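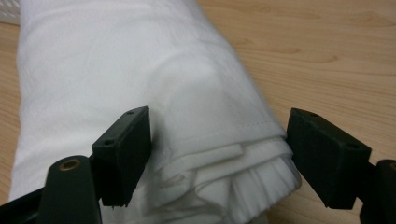 Figure 1. The two finger pads, open on either side of the end of a rolled cloth. Look at the stitched hem and the fringe to the right of it.

Handout for Session 7: Choosing a hand-held gripper kit for work with cloth

Jun 1, 2022

Welcome back, everybody. Last time we got rather carried away with rigid things — boxes, mugs, the dreaded screwdriver — and I promised that this session would be about cloth, so here are the notes. Please read them before you come, and do bring the data sheets for both kits if you printed them, as we shall be scribbling on them for most of the hour.

The question is a simple one to ask. If a small firm came to you wanting to teach a robot to handle towels and sheets, and they had settled on collecting their training material with a gripper held in a person's hand, which kit would you tell them to buy? We are comparing two, the Skuta and the Ladberg. Both can be bought from Diekmann, and both turn up in the Trania case study that you have been working on since the start of term.

What you get for the money

The Skuta starter kit costs 400 euros. For that you have the handle, the two arms, a single pair of pads and a camera mount, and you find your own camera. The Ladberg costs 539 euros and comes with three pairs of pads, a camera and a carrying case that I must say I am very fond of. A spare pair of pads for the Skuta is a further 100 euros, so please don't stop at the headline price when you write up your comparison! A firm working with cloth all day will want spares sooner or later, and by the time you have added a camera as well the gap has more or less closed, or gone the other way.

Delivery is slower for the Ladberg, and the printed instructions are a good deal better. Both kits come with a year's cover on the arms and none on the pads.

Cloth, and why the pads matter so much

Go back to Figure 1 for a moment and think about where you would close the fingers. The end of the bundle is made of folded layers lying on top of one another, and there is a fair difference between gripping the whole stack and gripping only the outermost layer. A person does this by feel without giving it a thought. With a gripper in your hand you are working through two blocks of material, and you have to decide before you squeeze which of the two you are after. If you want the roll carried as a roll, go deep and take all the layers. If you want it opened out, you need an edge, and a hem is usually the kindest edge to aim for, being thicker and stiffer than the cloth next to it.

Fringes are another matter. Loose threads like those beside the right pad can be caught with the cloth or without it, and on the recording the two may look much alike until the lift begins. I should like each group to write a short rule for the Trania operators saying what to do with a fringed end. Two or three lines will do.

Notice as well that the inner face of the right pad has faint ridges, or at any rate a slight texture. When you look through the data sheets, find out what each maker says about the gripping face and whether the pads can be changed with ordinary tools. My own leaning is towards a softer, grippier face for thin sheets and a plainer one for thick towelling, but I have been argued out of this before and am quite willing to be argued out of it again.

Things to weigh up in your report

The view from the camera. Large pads make for a confident grip and also hide a good part of what you are gripping. Say how much this would trouble you with a small folded flannel as opposed to a bulky bundle.

Comfort. The Ladberg is the heavier of the two, and after a morning of folding you do know about it. Ask whoever in your group has the smallest hands to try both, and write down what they tell you in their own words.

White on white. Trania's linen is nearly all white, and the edges of folded layers show up mainly by their shadows. Consider what lighting you would ask the customer to put in, and whether either supplier offers any advice on it.

Repairs. The arms pivot, and pivots wear. See whether the bushings are sold separately or only as part of a whole arm.

For the practical, work in pairs, one holding the gripper and one taking notes, and swap over halfway. Fold and roll the large towels first, then move on to the sheets when you feel ready. Please leave both kits with the pads open when you have finished.

Your report should be two pages and should end with a firm recommendation, even if you were torn. The longer assignment on running costs will be set in September, so keep your notes somewhere safe over the summer.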